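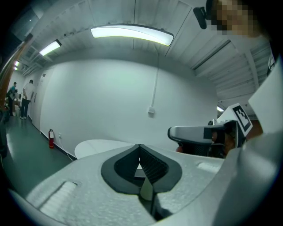 Lucyna Malinowski wrote to say that the last version of this guide had her typing in a whole season of appearances before it mentioned the opening balances, and could that bit please come first. Fair point! So it does now, and the rest of section 4 has been shuffled to suit.

4. Setting up your club's player records

I'm going to assume you've already got Orkside installed and your club created (section 2), and that you've put your home ground in (section 3). If the top of your screen still reads "New Club" then go back and do that first, I'll wait. In all the bits below I'm using my own lot, Murton, as the example club, with Hornwood as the away side, so swap your own names in as you go.

Set aside an evening for it. It's not difficult, but you'll want your old team sheets next to you and something to drink.

4.1 What you need to hand

Team sheets for this season, or the referee's returns if your league gives you copies
Whatever you've got for past seasons (notebooks, old programmes, a spreadsheet somebody started)
A list of current players with dates of birth
The competition names as your league writes them

That last one sounds fussy. Our league cup is the Nowicki Cup, and I once had it in as Nowicki Cup, Nowicki Trophy and just Nowicki, and the program quite reasonably decided we'd been in three different competitions. We'd won none of them, as it happens.

4.2 Opening balances

An opening balance is the number of games and goals a player already had before the first match you're going to enter in full. If your left back has played for you for nine years and you only have proper team sheets for the last two, you put the other seven in as a lump.

1. Go to Players, then Opening Balances.
2. Pick your start date. Use the day before the first match you have a full team sheet for. If you pick the day of the match itself, that match gets swallowed.
3. Type in starts, substitute appearances and goals for each player. Leave a box empty if you don't know. An empty box shows as a dash later on, and a nought shows as a nought, and your old centre forward will have views on the difference.
4. Tick "Estimated" next to anything you're not sure of. You'll get a small letter e beside it in the tables.
5. Press Save, and then press Lock.

Note: Locking doesn't stop you changing things, it only asks you twice. I lock mine every time now.

Caution: Don't enter an opening balance and then also type in the matches it covers. The program adds them together without a murmur. I gave our goalkeeper 61 extra games that way and there was very nearly a presentation.

4.3 Adding players

1. Go to Players, then Add.
2. Enter the surname first, then the first name, then the name you want printed. The printed name is the one that ends up on team sheets and in the appearance tables, so if everybody calls him Mac, put Mac.
3. Enter the date of birth. You can skip it for past players, but current ones need it or the age checks for youth and veterans' games won't run.
4. Choose a position. You only get goalkeeper, defender, midfielder and forward. I know. I asked about wing backs as well.
5. Press Save.

You can keep up to 1000 players in one club file, current and past together. I thought that was miles more than any Saturday side could need, and then I started on the reserve team from the seventies, where they seem to have had a new right winger every fortnight.

Accents and special letters work fine on screen and on the printed sheets. They do go wrong in the plain text export, so check those names if you send tables off to the local paper. Remigiusz Szulc came out perfectly, but we had a lad with an umlaut who came out as a question mark with boots on.

Two players with the same name: give them different printed names straight away. A middle initial will do, or Senior and Junior if they're father and son. If you leave both the same, the drop-down list on the match screen shows two identical lines and you'll be picking blind.

4.4 Entering a match

This is what you'll be doing most weeks, and once you've got the rhythm it's a few minutes' work.

1. Go to Matches, then New.
2. Enter the date, the opponents and home or away. Start typing "Horn" and Hornwood should come up if you've played them before. Use the suggestion! If you type a new spelling you'll get a new club.
3. Choose the competition.
4. Enter the final score, your club first. Always your club first, even away. The printed results turn it round for you.
5. Pick the eleven starters in shirt order.
6. Add the substitutes. Put a minute in for the ones who came on and leave it empty for the ones who stayed on the bench. A player with no minute is counted as an unused substitute and doesn't get an appearance.
7. Add the goals in order, with the scorer and the minute. There's an Own Goal entry at the bottom of the list for when the other lot help you out.
8. Add any cards.
9. Press Check, read what it tells you, then press Save.

Please don't skip Check. It compares the goals you've listed with the score you typed, and it spots anyone who's been substituted twice or who's somehow scored after going off. It doesn't know whether you've picked the right Smith, though, so have a look at the names yourself.

Note: If your league allows rolling substitutions, tick the Rolling box before step 6. Players can then go off and come back on and it still counts as one appearance. If you forget the box, Check will complain about every single one of them.

Note: For a goal in stoppage time, type the minute as 45+ or 90+ followed by the number. Plain 47 goes down as a second half goal.

4.5 Abandoned, replayed and awarded matches

Every league seems to do these differently, so ask yours before you start arguing with the program.

For an abandoned match, enter it as normal up to the point it stopped and set Status to Abandoned. It'll ask if appearances and goals should count. In our league they don't, so I say no to both. The match still shows in the season's list, in grey, and the players' totals stay as they were.

A replay is simply a new match. Don't overwrite the first one, or you'll lose the team sheet.

For an awarded match (the other side couldn't raise a team, say), set Status to Awarded and enter the score the league gives you. Leave the line-up empty. You get the result in the table and nobody gets an appearance for standing about in the car park.

Caution: Changing Status from Played to Awarded clears the line-up, and there's no undo once you've saved. Print the sheet first if there's any chance you'll want it back.

4.6 Milestones

Now the fun part. Orkside can warn you when somebody's coming up to a round number, so you can get the photographer in or at least buy him a pint.

1. Go to Settings, then Milestones.
2. Tick the ones you want. You get 50, 100, 150 and so on for appearances, and tens for goals.
3. Under Warn Me, choose how many games ahead. I have mine on 2, which gives me time to find a frame.
4. Choose whether friendlies count. Ours don't, and I'd decide this before the season starts, as people get very attached to their friendlies when they're on 99.
5. Press Save.

There are club milestones too, which I missed completely for a year. The one I'd switch on is total club goals. I'd got us back as far as the old minute books would go, and in January the counter read 3727, with nearly a third of those marked as estimated. It's a daft number and I love it. If yours is getting close to a multiple of 1000, the warning comes up in green on the front screen and stays there till you click it away.

Note: Milestones are worked out from opening balances plus entered matches. If either has the little e beside it, the warning does as well. I wouldn't engrave anything on the strength of an e.

4.7 Fixing mistakes

You'll make some. Mine, in order of how often I've done them:

Wrong player picked. Open the match, click the name, choose the right one, Check, Save. Goals and cards don't move across with the name, so change those too.

Same player in twice. Go to Players, then Merge. Click the record you want to keep first and the one you want rid of second. It shows you both sets of totals before you agree to anything.

Opponents in twice. Same idea, under Clubs, then Merge.

Totals look too high. Nearly always an opening balance that overlaps with entered matches, so go back to 4.2 and look at your start date.

Totals look too low. Look for substitutes with no minute against their names.

Caution: Back up before you merge. File, then Backup, and put it somewhere other than the same computer. The automatic backup only runs when you close the program properly, so if you're the sort who just shuts the laptop lid (hello), it may not have run for weeks.

4.8 Printing the tables

1. Go to Reports, then Appearances.
2. Choose This Season or All Time.
3. Choose the order. Surname is the usual one, most appearances is the one that gets read.
4. Untick "Show estimated" if it's going in the programme.
5. Press Preview before Print. Long squads run over on to a second page with one lonely name on it, and taking the text down a size usually pulls him back.

Cup and league games are shown in separate columns with a total at the end. If you want them lumped together, tick Combine, but then the Nowicki Cup column goes altogether and you can't have both on one sheet. I print two and staple them.

Section 4 last changed 22/02/2019. Section 5 covers fixtures, postponements and getting the pitch bookings to match.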